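Course Materials > Robot Safety > Unit 6

Unit 6: A grip fault in the kitchen cell

The Fernex cell runs one arm with two fingers on household tasks. In December it had a fault that took us most of a month to find. Read these notes before the lab.

What happened. The arm was moving a plastic bowl when the grip force dropped to zero at mid-height. The controller still reported "object held." The arm finished its path with empty fingers and went on to the next step, a move toward the stove. The operator pressed the stop.

What the log showed. The grip signal was lost for 700 ms. The Tratov driver kept sending the last good value for that whole time, so the planner had no reason to stop. We then ran 83 repeat lifts and got the same dropout in 27 of them. All 27 had the wrist turned past 60 degrees. The cable was being pulled at the connector.

Bowl and tray on the counter, and the stove beside the counter:
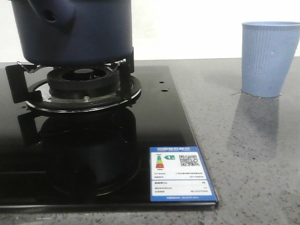
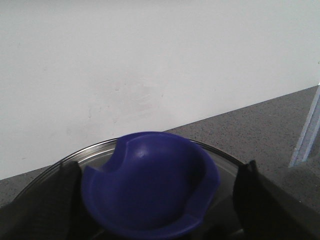 What we changed. The cable has a longer loop and a clamp. The driver now marks any grip value older than 50 ms as bad, and a bad value stops the arm. Stove moves need a fresh grip reading first.

For the lab: find one other signal in the cell that could go stale without an alarm. Write down what the arm would do next. Bring the wiring sheet.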